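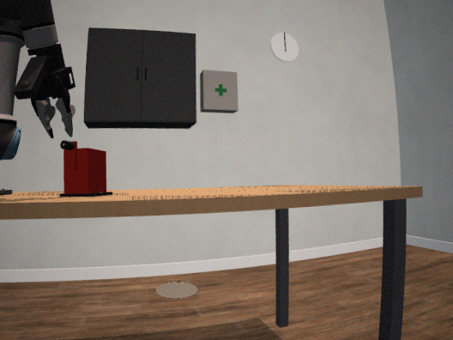
How much money should a small workshop set aside before it buys its first robot arm?

Take the price of the arm and plan for the same amount once more. In our case the second half went to the gripper, the table, the cabling, the training days and the parts we broke while learning.

I keep the purchasing list for a small training workshop, and I have now gone through this process two times. The first time I did it badly. This page is the order of steps I would follow today.

Step 1. Write down one task

Do not start with catalogs. Start with one sentence which says what the arm must do with its fingers. Ours was: "Turn a small crank on a box that stands on a table, and let go of it cleanly." It sounds too simple, but turning a crank decides many things. The wrist must follow a circle, the fingers must hold a round knob without slipping, and the arm needs free space over the box.

If you have five tasks, choose the one that is hardest for the wrist and write the others on a second page. Sławomir Sobczak, who taught me most of this, wanted us to throw the second page away. I kept it, and I used it later for the gripper.

Step 2. Build the task in simulation first

A simulated cell costs you working hours and a decent computer. Model the table at its true height and put your device on it. Add the wall and whatever hangs on it. A wall cabinet, a first-aid box or a clock looks harmless on a floor plan, but the elbow of an arm moves in places you do not expect.

In the view at the top of the page the fingers are open to nothing yet, just over the red box with its crank. I like to stop the program in such a position and look at three things:

Is there room between the wrist and the wall behind the table?
Does the gripper housing come near the box when the fingers go down?
Can the arm reach the knob at every point of its circle, also on the far side?

Our first layout failed on the third point. We moved the base of the arm 100 mm along the table in the model, and it cost us nothing. With a real base plate we would have paid for new holes.

Step 3. Ask for three quotations, with the same text

Send the same request to every seller. We wrote to Dunico, Rotich and Zesorden. The request should contain your one sentence, the reach you measured in simulation, the weight of the part plus the weight of the gripper, and the power supply in your room. People often forget the weight of the gripper. It must be subtracted from what the arm can carry.

Ask also for these items as separate lines:

Arm and controller
Gripper, with one spare pair of fingers
Mounting plate and screws
Cables, with their length
Software license, and what happens after the first year
Delivery and installation
Training, per person

One of our sellers put everything into a single price. Ngân Kim from our accounting returned it the same day and asked for lines, and the second version was easier to compare.

Step 4. Budget for the fingers

Fingers wear out and they get bent. A pad that is good for a flat box can be poor for a cylindrical knob. We planned for one pair and needed more within the first months. A spare pair cost us 335 euros, and the delivery time was 30 days, during which the arm stood still. Now we order the spares together with the arm.

If you can print or machine your own finger tips, ask the seller for the drawing of the connection before you sign. Later it is more difficult to get.

Step 5. Plan the table and the floor

Check that the table does not swing when the arm stops quickly. Many office tables do. Bienvenido Tiongson fixed ours with a cross bar between the legs, and then we had to move the cable channel – it was an afternoon of work that was in no budget.

Mark the area of the arm on the floor with tape before delivery and leave it there for a week. You will see who walks through it. The safety assessment is a separate matter and you should get a competent person for it. Ask for that quotation in the same round as the others.

Step 6. Decide the payment dates

Do not pay everything at delivery. We keep the last part until the arm has done our one sentence from step 1 in our own room, 7 times in a row. Write this condition in the order. Dotby, from whom we bought the simulation license, accepted a similar condition for software without discussion.

Put the money for the second year in the same table: license, spare fingers, one service visit. Our budget is closed in November, so we send requests before the summer holidays and have the answers on time.

Page last changed: 2021-09-14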